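Bin picking in the workshop, part 4: cables, clamps and the hairbrush

I said last time that I would get back to the picking setup once the new fingers were on. They are on now, and I have had most of June to run them, so this is a long one. 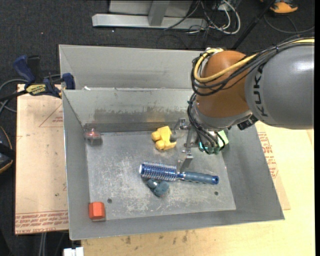 The short version is that the fingers are better and the cabling is worse. The old pair were straight and met flat, which worked on boxes and on nothing else. The new ones are bent and angled so that one can reach down beside an object without the bracket hitting the bin wall first. I drew them in an evening, had them cut at Nurnden, which is the metal shop two doors down from our workshop, and spent much longer than an evening getting the mounting holes to line up. If you do this yourself, measure the bracket and not the drawing of the bracket.

I use the hairbrush as my standard test object. It is a round one, with bristles on one end and a ribbed handle on the other, and it is hard in several ways at once. The head is wide and springy. The handle is narrow and rolls. The weight is not where the middle is. My planner, which is called Kubo because I had to call the folder something, used to go for the widest part every time. It would squeeze the bristles, lift, and the brush would swing and drop. I changed the scoring so that it prefers the neck, where the head meets the handle, and that helped more than the new fingers did.

The numbers, for those who asked. I did 100 tries with the brush before the scoring change and 100 after, with the other things left in the bin both times. Before, it dropped the brush or missed it 16 times. After, 7. I did not change the speed or the closing force between the two sets. Of the 7 that are left, 4 were against a wall, where the arm could not get the angle it wanted. I have no fix for those yet. The sloped sides make it a bit easier than straight ones would, but the arm still comes in too steep and stops short.

I keep the bin sparse for now. Several people have told me that this is cheating, and they are right that a full bin is another problem. But when something goes wrong in a full bin I can't tell if the planner chose badly or if two things were tangled. With a few objects spread out I can usually tell. The small see-through package is in there to annoy the vision side, which it does very well. Depth readings on clear plastic are close to useless with my sensor. Kubo either ignores it or decides it is a hole in the floor.

Shiny metal is the other problem. A bare sheet-metal bin reflects everything, including whatever color the object next to the wall happens to be. The scratches on the floor help a little, I think, since they break up the reflection. I thought about painting the inside matte black and may still do it. For now I mask out a strip along the walls in software, which also means that anything lying right in the corner is invisible to the planner until it gets moved. That is a bad trade and I know it.

Now the cables. The arm is a KUKA and a good deal older than my interest in it, and I run everything for the gripper on the outside. The yellow cable and the black bundles all go around the joint on the same side, and then the thin ones drop down past the wrist to the tool. I left slack so the wrist can turn, and I left too much. On certain poses the loops hang lower than I would like and get between the sensor and the right part of the bin. The planner then loses whatever is behind them and finds it again when the arm backs off. I have ordered a spring guide from Skisumis that should hold the bundle up behind the joint. If it doesn't fit I will make a bracket.

The clamp was the cheapest improvement of the whole build. Before I had it, the bin crept across the table a little with every hard contact, and after an hour the calibration was off by enough to matter. I spent two evenings looking for a bug in my transforms before I put a pencil mark on the table and saw that the bin had moved. A bar clamp where the two bins meet fixed it. I check the pencil mark every morning anyway.

The second bin behind the first is where things are meant to go. Placing is simple at the moment: move over, go down to a fixed height, open. It is hard on the objects but they are all cheap.

Next on the list, in the order I will probably do it:

Fit the cable guide.
Rerun the brush test with the slack taken out.
Try the Wemum force plugin, which should let the fingers touch the floor without the arm stopping.
Decide about the paint.

I will put the finger drawings up once I have corrected the hole spacing - the version I sent to a few of you is wrong by a full drill size, so please don't cut it.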